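Unit 4: Color Cosmetics in Stick and Pencil Form
Course notes, Iraís Ocampo

4.1 Composition

A cosmetic pencil core is a solid mixture of waxes, oils, fats and pigment. Waxes set the hardness and the melting range. Oils control glide and the amount of color laid down per stroke. Eye pencils are usually made harder than lip pencils of the same diameter. Titanium dioxide is added to pale shades for coverage, which raises the density of the core and can make it drag.

4.2 Manufacture

Two routes are covered in this course. In extrusion, the mass is milled, forced through a die, cut and laid into grooved slats, which are then glued and shaped. In molding, the hot mass is poured into a hollow barrel and cooled from the outside. Molded cores shrink on cooling, so the fill is topped up before the end is closed. Extruded cores need a rest period before sharpening. The lab batch rests for 28 days.

Shade range has a direct effect on scheduling. Pale shades are run first and blacks last, with a full wash of the mill between color families. See the Dravville case in the reader, p. 147.

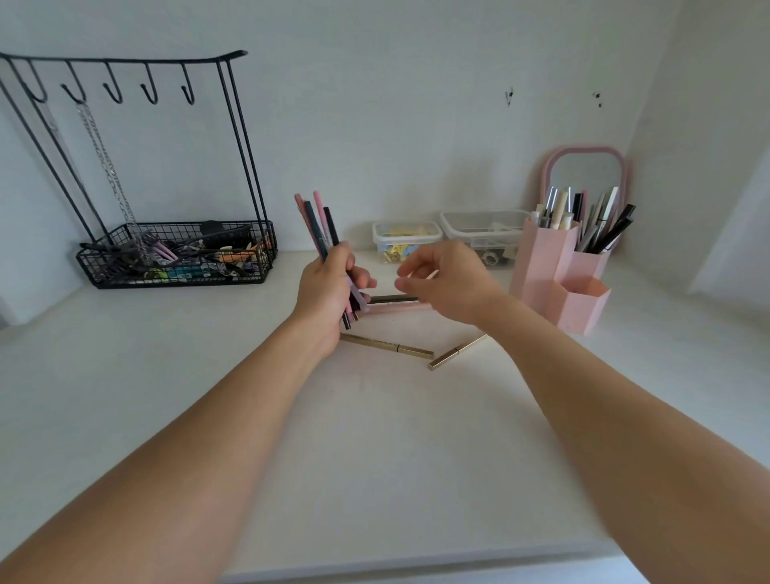 4.3 Defects

Bloom: a white film on the core, caused by fats migrating to the surface. It wipes off but returns.
Sweating: oil droplets, common after storage in heat.
Core breakage: check for voids first, then for poor bonding to the barrel.

4.4 Lab work

Weigh 8 g of base per sample. Record break force for each core and the temperature of the room. Reports go to Akash Pandey by Fri 7 March. Late reports are marked under the rules in the course outline.

Reading: Sachdeva, chapters on wax blends and pigment wetting.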